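Kitchen counter

A kitchen counter, also called a countertop, worktop or bench depending on how far one is from Ohio, is a raised flat surface on which food is prepared and on which mail, keys and unripe avocados are kept. It is usually fixed in place, sits on top of cabinets, and runs along one or more walls. Most counters in North American homes stand 36 inches from the floor, a height that suits a fairly narrow band of people and that everyone else has learned to live with.

The counter is a younger thing than the kitchen. For most of history cooks worked at a table, on a board across the knees, or on the ground, and few of them left any written complaint about it.

Name

The word comes from trade. A counter was first a table on which money was counted, then the long surface in a shop between the buyer and the seller, and only later the part of a kitchen where one chops onions. The older sense survives in phrases such as "over the counter" and "under the counter," neither of which is much used about onions. "Countertop" strictly refers to the slab alone, a distinction kept up by the people who sell slabs.

History

Before the fitted kitchen, a well-supplied household might own a work table, a dresser for dishes, a dry sink and a pantry shelf, each of a different height and often in different rooms. Carrying things between them was a large share of the work. Freestanding cabinets with a pull-out work surface became popular in American homes in the early twentieth century, and gave many cooks their first proper place to roll out a pie crust without clearing the supper table.

The continuous counter followed in the decades between the wars, when designers took an interest in how many steps it took to cook a meal. Their answer was to push everything against the wall and lay one surface across the top of it. This put the cook's back to the room, an arrangement admired in plans and less so by anyone with small children.

The town of Drillasbridge is a well-documented case of how the change reached ordinary houses. A local housing survey visited 1,908 homes and recorded the kitchen fittings of each, along with remarks. Most households still cooked at a table. Of those with a built-in counter, several reported that they went on using the table and kept the bread box on the counter, where it looked nice. The historian Analyn Aquino, who edited the survey papers, notes that the word "modern" appears in the remarks column mainly as a complaint.
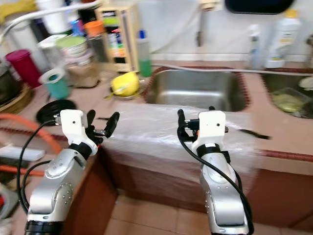
Plastic wrap over the front edge of a kitchen counter.

Materials

Wood is the oldest common material and still the kindest to knives and dropped cups. It stains, swells and scorches, and its owners tend to call the result character. Hard maple is typical in the United States.

Laminate, made of printed paper and resin pressed onto a core board, took over after the Second World War. It is cheap and light and can be made to look like nearly anything, including a number of things that should perhaps have been left alone. Its weak points are the seams, where water gets in, and hot pans.

Stone was long a matter of wealth or of living near a quarry. Granite became widely sold in the late twentieth century and was for a time a required phrase in real estate listings. Marble is softer and is etched by lemon juice, wine and vinegar, which are hard to keep out of a kitchen. Soapstone resists acids and scratches easily.

Engineered quartz combines crushed mineral with a resin binder. It needs no sealing but does not care for high heat. Cutting it dry releases fine silica dust, a serious danger to the lungs of the people who do the work, and several governments have tightened their rules on it.

Stainless steel is standard in restaurants, being easy to clean and hard to ruin. At home it shows every fingerprint. Tile was a favorite of the 1980s and is remembered chiefly for its grout. Concrete may be poured in place, and cracks in its own time.

Dimensions

The usual depth is 25 inches, which allows a slight overhang past the cabinet front. Wall cabinets are normally hung 18 inches above the surface, a gap that decides which appliances can live on the counter and which must be dragged out from beneath it. Stand mixers have a long history of missing by a small amount.

Height is argued over more often. A good height for chopping is a few inches below the elbow. Kneading calls for something lower, and washing up for something higher than most sinks allow. Jhun Dizon's pamphlet "The Bent Cook" proposed three heights in every kitchen, and a demonstration kitchen on this plan was built at Udora. Visitors praised it, then put their coffee cups on whichever level was nearest the door. His brother Kenneth Dizon, who built the cabinets, later wrote that he would not do it again at the price.

The sink

Nearly all fixed counters are interrupted by a sink. A drop-in sink hangs by a rim that rests on the surface. An undermount sink is attached from below, so that crumbs can be swept straight in, and it requires a material that can stand an exposed edge. A farmhouse sink takes up the front of the counter as well as the middle.

The choice between one basin and two divides households. The double basin dates from the days of washing by hand, with one side for suds and one for rinsing. The spread of the dishwasher removed much of its purpose but few of its admirers, who point out that one side can be kept full of dirty dishes while the other is in use. Supporters of the single basin reply that they own a roasting pan.

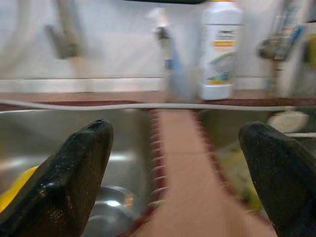

Stainless steel double sink with a yellow sponge or cloth in the left basin.

Use

Studies of household habit agree that less of the counter is used for cooking than its owners believe. In diaries collected at Gokimska by the sociologist Rhea Javier, most preparation took place in a patch the size of a large cutting board, between the sink and the stove, however much counter there was on either side. The rest held appliances, fruit, paperwork and objects waiting to go upstairs. When the householders remodeled, they generally asked for more counter. The new stretches filled within the month, usually with the same kinds of things.

The kitchen island, a counter detached from the wall, arrived as a remedy for the back-to-the-room problem. It is now the place where guests stand during parties, directly in front of the drawer with the spoons in it.

Care

Most surfaces need only mild soap, water and a soft cloth. Natural stone is sealed at intervals that vary with the stone and with the honesty of the seller. Vinegar, often recommended for everything, should be kept off marble and limestone. Wood is rubbed with food-grade mineral oil; olive oil goes rancid.

In popular culture

The comic novel "Furtado," by Dexter Mercado, concerns a married couple who spend 800 pages choosing a countertop. They rent.

See also

Backsplash
Butcher block
Dry sink
Junk drawer
Kitchen work triangle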